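Rirkidon opens its equipment planning worksheet to small laundry automation teams

ASTVILLE - We're putting our planning worksheet out in the open this May, and I'm the one who gets to tell you about it! I run purchasing at Rirkidon, so I'm usually the person asking everybody else to please stop adding things to the cart. Writing the announcement is a nice change.

The short version: any team that wants to teach a machine to handle clothes and bedding can now download the same worksheet we use to plan our own equipment spending. It's free, it covers hand-held grippers, workstations, storage, spares and floor space, and it has 117 line items. You won't need all of them. We didn't, the first year, and I still paid for a few that are sitting on a shelf.

We built the first version when we were setting up garment work with our partners at Trestmont. Back then our budget was one number with the word "grippers" next to it. That number was fine for the grippers themselves and hopeless for everything else - the charging, the cables, the replacement fingertip pads, the furniture, the hours people spend handling shirts. I remember getting a request for a second bed and sending it back with a question mark. (Sorry, again. The bed got approved.)

So the worksheet starts with the work and gets to the shopping afterward. You write down what you want handled, where it's going to happen and how many people will be doing it at once. Only then do the price columns open up. For folding and bedding tasks, it asks for the size of the surface, what covers it, how much room there is to stand beside it, and what else has to share the room.

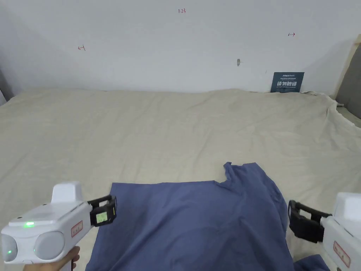
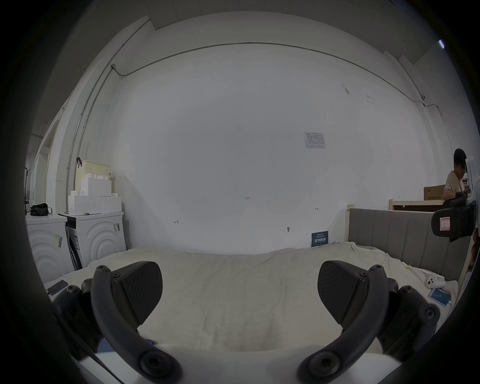 Hand-held grippers at the bed, with a blue T-shirt on the sheet in the first picture and the washing machines along the left side of the room in the second.

One thing I really wanted in this release was a proper section on pairs. If your tasks need two hands, you're buying grippers in twos, and your spares should be planned in twos as well. We keep 20 percent of the hand tool budget back for spares and repairs, and that's the setting the worksheet starts with. Feel free to change it! A team doing nothing but soft T-shirts may get by on less, and a team working with zippers and heavy denim will probably want more.

There's also a page for rooms. We put 416 square feet into our own plan for a room with a bed, appliances and a desk, and I thought that was generous right up until the boxes came. The page now has a separate line for packaging you need to hang on to, plus one for delivery access and door widths. Measure the door first, please.

Ouazzani, the design shop that handled the layout, talked us out of color coding and into bigger type, and I'm very glad they did. They also split the form into a quick version and a full one. The quick version has 28 questions and it's the one I'd hand to a manager who wants a ballpark number before lunch. The full one is for whoever has to place the orders.

We aren't selling equipment with this, and there's no preferred supplier list tucked inside. The price columns are blank on purpose - prices move, shipping moves even more, and our figures would be wrong for your city anyway. What you get is the list of things to ask for a quote on, with short notes from us on what we forgot, bought twice or should have rented.

Trestmont is using the full version for its next round of purchases, and we'll fold their comments into an update later in the year. If you try it and find a line missing, write to us. The missing lines are my favorite kind of mail.

The worksheet is available now from the downloads page on the Rirkidon website, in spreadsheet and printable form. Teams in the Astville area can also ask for a walkthrough in person, mornings from 10 a.m., with coffee.

About Rirkidon
Rirkidon plans and equips workspaces for household automation projects from its office in Astville.

Press questions: please use the contact form on our website and choose "Purchasing" from the menu.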